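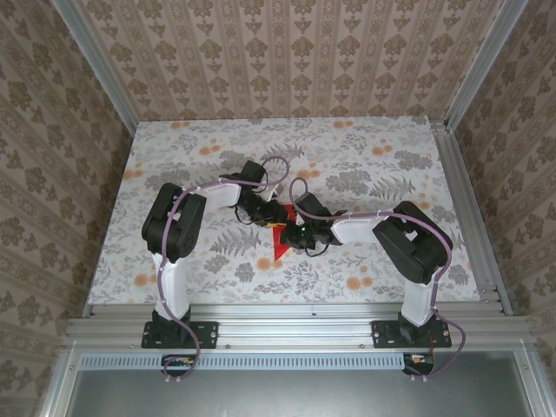

Minutes of the Lerkberg Allotment Society, 13 Nov 2021

Welcome
The chair thanked everyone for coming out on such a wet evening, and passed on good wishes to the members who are home with colds. The last minutes were read and agreed, with one spelling put right - it is Virgate Lane, with an e.

Water
The new standpipe by the lower gate is in and we are all very glad of it, after two summers of carrying cans up the hill. The bill came to $500, a little less than we had feared. Please remember to turn the tap off hard, as it does like to drip.

Seed order
Members have asked for 137 packets so far, mostly beans and squash. Wovgate will hold last year's prices if we order by February, and there was a long and friendly talk over whether their leeks are worth having again. It was left that those who want leeks may have leeks.

Compost
Up to 200 bags can be stored behind the shed. Plots nearest the lane will be served first this time.

Any other business
The hedge needs cutting before the birds start nesting. Loppers are in the shed, second hook along.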